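Claltness Desktop Refurbishment: Frequently Asked Questions
Last revised May 2021

Which machines does this FAQ cover?
Used desktop towers sold under the Kirkudis kit program. Each kit consists of a case with motherboard and power supply fitted, plus the parts needed to complete it. Rackmount units are covered separately under Grendine.

What parts are installed during assembly?
One processor, two memory modules, one 3.5-inch hard disk drive and one expansion card. Parts are placed in the gray holder to the left of the case before work starts. The drive stands in its blue caddy, the card goes in the narrow slot, and the processor sits in the square recess with the memory below it. 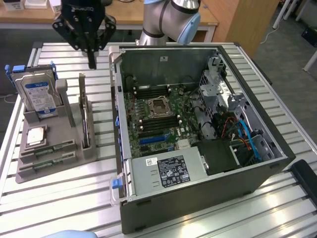

Why is the case laid on its side?
All sockets and slots then face up. The processor must be set into its socket level and without force. Do not install a processor in an upright case.

In what order should the parts go in?
Processor first, then memory, then the drive, then the expansion card. The heatsink and fan are fitted after the memory has been checked.

Which slot takes the graphics card?
The blue PCIe x16 slot. The black slots next to it are for other PCIe cards, and the long white one at the far left is PCI. Labels are printed on the board beside each slot. Check that the twisted red-and-black wires near the rear ports are clear of the card before pressing it down.

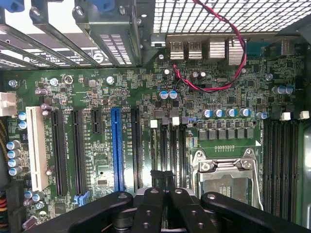 Can I add more memory later?
Yes. Use modules of the same type and speed as those supplied. Mixed speeds will run at the slower rate.

My board has no free SATA connector. What now?
Order the Tzavaras adapter card, part 2448. It fits any free PCIe slot.

How long is the warranty?
499 days from shipment, parts only. Return shipping is charged at a flat rate of $35. Kits shipped before December 2020 remain under the earlier terms.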